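Toys and Play Materials: Gallery of the Study Collection

Ilberg Museum of Childhood
Page last reviewed 8 September 2022

The study collection of toys and play materials holds 490 catalogued items, most of them in wood, painted metal or molded plastic. The collection was begun with a gift from the family of Verna Haverford, a kindergarten teacher, and has grown through purchase and donation. It is used by students of education and design, by makers, and by members of the public who wish to see an item that is not on display.

The gallery on this page presents a selection of entries. Each entry gives a short note on the group to which the material belongs, with its shelf location where one has been assigned. Full catalog records, including measurements and condition reports, may be requested from the reading room.

Visitors are asked to note that photographs are added to entries as cataloging proceeds. Entries without a photograph remain open for consultation in the usual way.

Stacking and Nesting Toys
Shelf 5, upper level
The group includes nesting cups, ring towers and graduated boxes. Several sets are incomplete, and missing parts are recorded in the catalog. The earliest set retains its printed paper covering on four sides.

Threading and Lacing
Shelf 5, lower level
Beads, laces and pierced cards, chiefly from classroom use. The Haverford gift accounts for 39 of the items in this group. Laces have been stored separately from beads to prevent staining.

Pull-Along Animals
Cabinet 2
Ducks, horses and a single elephant, the last with replacement wheels. The animals were surveyed by Vandana Saxena, conservator, who recommended that they be kept off their wheels while in storage. Padded supports were fitted in January.

Jigsaws and Inset Boards
Cabinet 3
Trays with lift-out pieces, some with knobs. The Geum series, purchased as a complete run, is the most frequently requested material in the collection. Readers are asked to consult one tray at a time. 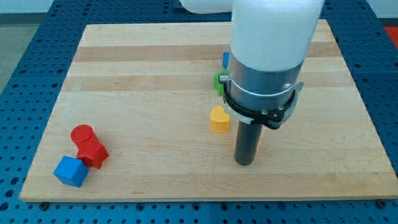

Colored blocks and loose shapes form the largest group in the collection, with 294 catalogued items. The group takes in plain building blocks, geometric solids and pieces made for sorting by color or form. Makers often gave a single color to quite different shapes, so that a child could sort the same handful in more than one way; the red cylinder and the red piece with several points, lying together on the striped wooden board, may be paired by color or parted by shape. Cataloging of this group was carried out by Si-woo Joo, whose list of shape names is now used throughout the collection.

Balls, Hoops and Skittles
Cabinet 4
Material for floor and yard play. Two skittle sets carry the Plistov label on the lid of the box. Rubber items are inspected every year and are not issued to readers.

Consulting the Collection
The reading room is open by appointment. Requests should state the group, the catalog number if known, and the purpose of the visit. Up to five items may be reserved for one session. Clean, dry hands are preferred to gloves for painted wood; gloves are supplied for metal.

School groups are received in the Fanik Room, where a separate set of handling materials is provided. Arrangements are made through Jhonatan Villanueva, Education Office.

Reproduction and Loans
Requests to reproduce photographs from this gallery, and inquiries concerning loans to other institutions, should be addressed in writing to Ásdís Vigfúsdóttir, Keeper of Collections.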